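Tea, toast and 276 letters: an afternoon with Waqas Bangash

March 2018

I'd been meaning to talk to Waqas Bangash for ages, ever since my sister gave me his little book of letters for my birthday and I read the whole thing in the bath (it's a bit wrinkly now, sorry Waqas).
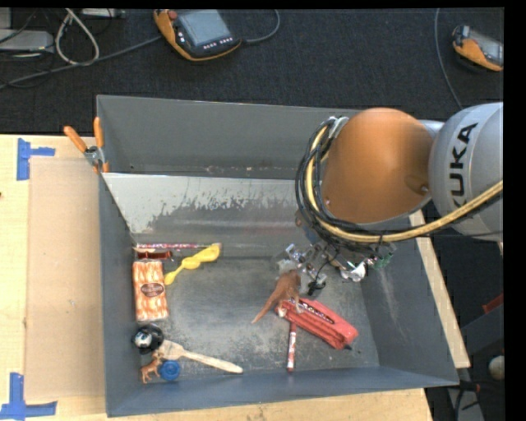 The book is called Satti, after the street where his grandmother lived, and it's made up of the letters she wrote to her brother after he moved abroad for work. There are 276 of them. Waqas found them in a biscuit tin when the family was clearing her flat, and he spent most of the next two years at his kitchen table, typing them up before breakfast.

"I thought I'd do ten and get bored," he tells me, pouring the tea. "Then I got to the one where she falls out with the butcher, and I had to know if they made up."

Did they? "Took them 14 years!"

I should say that he makes very strong tea. He also makes excellent toast, and we got through most of a loaf while he told me how he picked which letters to keep. The finished book has 110 in it, and leaving the rest out was plainly painful. His editor at Brivik wanted fewer still.

"She kept writing 'lovely, but do we need another one about curtains?' in the margin," he says. "And I'd write back, yes, we do, my gran cared a lot about curtains."

I'm on his side there. The curtain letters are some of my favourites, especially the long grumpy one about the lining. You get the weather, the price of thread, who's getting married and who really shouldn't be, all squashed onto both sides of one thin sheet.

I asked how his family felt about it all being out in the world. He went a bit quiet at that. "My mum was nervous. She read it in one night and rang me at six in the morning, and I thought, oh no. But she wanted to tell me I'd got the name of the cat wrong."

The first print run was 2000 copies, and he was sure most of them would end up in his hallway. They didn't, so there's a second printing coming in April, with the cat's name put right. It was Mumeck, for anyone who has the first edition and fancies correcting it in pencil.

He's working on something new as well, a novel this time, though all he'd give me was that there's a ferry in it and that he's already thrown away the first three chapters. "I miss her doing the hard bit," he says. "With the letters, she'd written all the jokes."

I went home and wrote to my aunt, on proper paper. She rang up to ask if something was wrong.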